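**Grout haze on light gray wall tile, how long is too long?**

Leire Arrieta

I grouted the laundry room in our place in Neltbridge on Sunday and there is still a dull film on some of the tile. It's a pale gray rectangular tile in a staggered pattern with a slightly darker gray grout. That look is what I'm going for, and a marble pattern floor with it.
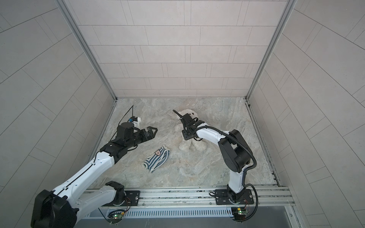
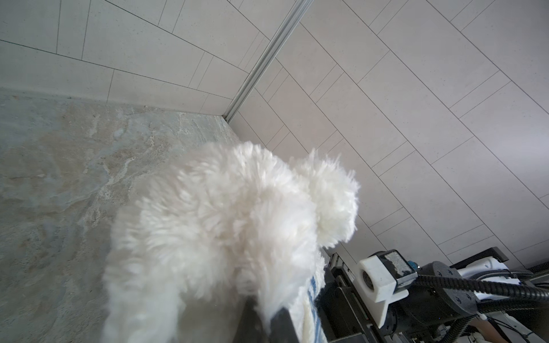
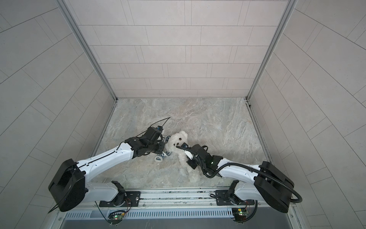 I wiped down twice with a damp sponge the same evening. The grout is Staka premix, and the tub says to wait before using any cleaner but doesn't say how long. I have 28 square feet left to do on the other wall and don't want to make the same mistake again. Can I use vinegar? The tile is glazed ceramic. The floor is real stone.

**Tsion Workneh**

Skip the vinegar. Acid will etch real marble, and it only takes a few drips off the wall.

First find out if your premix is cement or resin based. It should be on the back of the tub in small print. For cement haze, try a dry microfiber cloth first, then warm water and a white nylon pad. For resin you need a remover made for that type, and sooner is better. Either way, test a corner behind the washer.

On the second wall, work in small sections and change your rinse water a lot more than you think you need to. I wipe at 30 minutes on a cool day. Wring the sponge out hard and go diagonal to the joints.

**greterora_43**

i used vinegar on mine and it was fine but my floor is vinyl

**Ulloa**

Agree with Tsion about the rinse water. Also tape plastic over the stone before you start, all the way up to the wall.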